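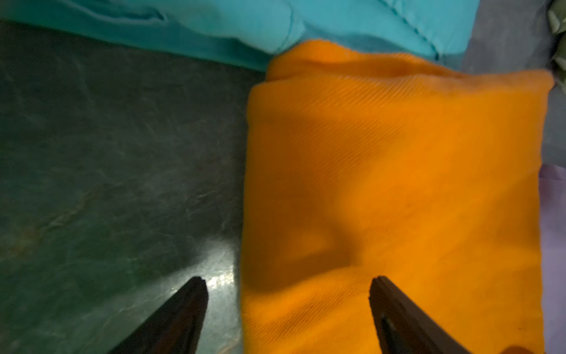
Clurkano cell: orange cloth on the marbled floor panel.

The Clurkano is a two-arm folding and sorting cell for workrooms that handle mixed textiles. Both arms mount on the front rail of an aluminum enclosure. Each carries a two-finger gripper with its own wrist camera.

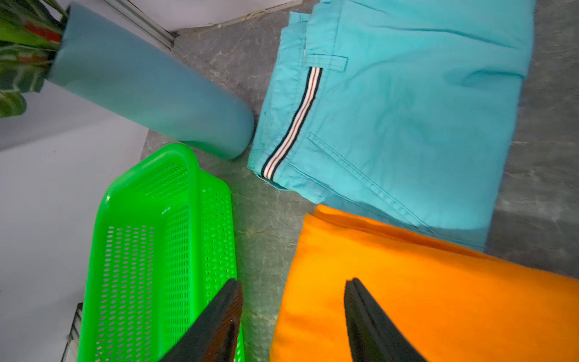
Page last changed: August, rev. 12

Staff load the cell and set the order of items on the Trummer control panel. A batch holds up to 16 pieces. Fabric that is folded in advance can overlap its neighbor; baskets should stay within reach of one arm.

At the Sisodthorpe site, hand folding is now a checking job. Operators work in pairs, clear stops, and sign off each batch. Shift length is unchanged. New operators train for five days.

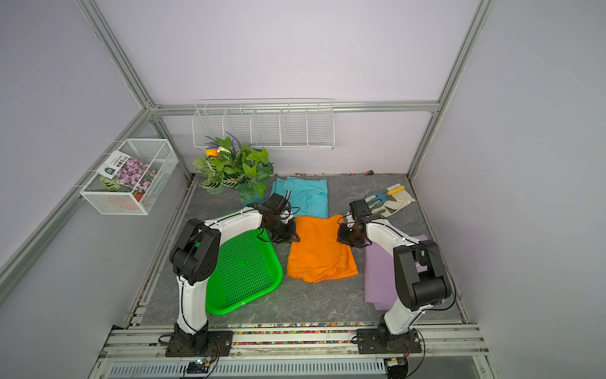

Stops are cleared from the front with both arms parked. Wire racks and baskets on the walls are fixed and need no adjustment between batches.

Order no. 1016. Spare finger sets are listed under Fladomura accessories.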